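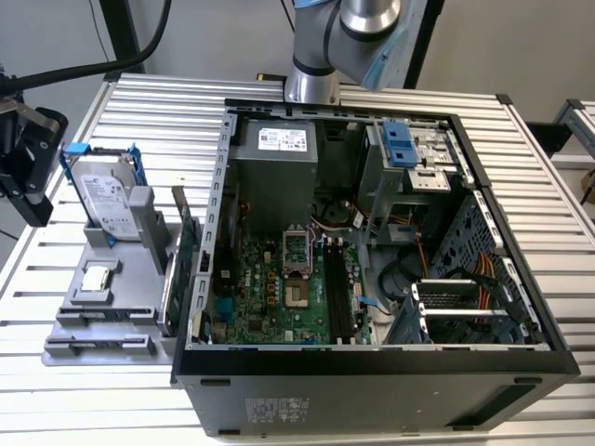

Old office tower as a file server, worth it or not?

Gondonbridge Community Board > Home & Garage > Computers

millrace_40
Posted in October
I have a Dell desktop tower that came out of an office clearance. I want to put it in the hall closet and use it to store family photos, scanned paperwork and music so every computer in the house can get at them. Right now everything is spread over old laptops and a drawer of USB sticks. I would like to spend up to 200 dollars, mostly on drives. Is an old tower fine for this or should I buy one of those small two-bay boxes?

tannerbee
An old tower is fine. Serving files is light work and nearly any desktop processor can do it. Put the money into drives. Buy 2 of the same size and mirror them, so if one dies you keep going on the other.

Grout_Line
I disagree. I ran a tower like that for 3 years and then looked at what it was costing me in power. It sat there day and night for maybe an hour of use. I replaced it with a Vutent two-bay unit and the closet is cooler and quieter. Setup took me one evening.

tannerbee
You can set the tower to sleep overnight. Mine goes down at 11 pm and wakes at 6 am. The small boxes also lock you into whatever software the maker feels like supporting.

Grout_Line
Sleep schedules are fine until somebody wants a file at midnight. My daughter does homework late. I got tired of walking down the hall to push a button.

pell_and_ink
Whichever you pick, a mirror is not a backup. If you delete a folder by mistake it is gone from both drives at once. Keep a third copy on an external drive and leave it at a relative's house. I swap mine at holidays.

millrace_40
Did not know that about mirrors. So I need three drives in total?

pell_and_ink
Two in the machine and one outside it, yes. If money is tight, skip the mirror and buy one internal and one external. I would take a real backup over a mirror any day.

tannerbee
I would still do the mirror, but I agree the external comes first.

Sedgewick_Rd
Check the power supply before you buy anything. Some office machines have only a couple of spare drive connectors, and on some models the plugs to the board are not the standard kind, so a cheap replacement off the shelf won't fit. Look up your model number first. Kadrić on the east side will test used drives if you bring them in.

Grout_Line
Please don't put family photos on used drives.

Sedgewick_Rd
I have used ones that passed a full test and they have been OK. Not for the only copy, I agree.

millrace_40
OK, new drives. What about software? I have seen Grileck mentioned.

tannerbee
Grileck is easy to install and the shared folders show up on Windows without much fuss. The manual is thin. Write down your admin password on paper.

pell_and_ink
Sort the photos before you copy them over. I didn't, and I still have four folders called "new pictures."

millrace_40
Going with the tower, one internal drive and one external for now. I'll add the mirror next year if I still like it.

Grout_Line
Watch your electric bill.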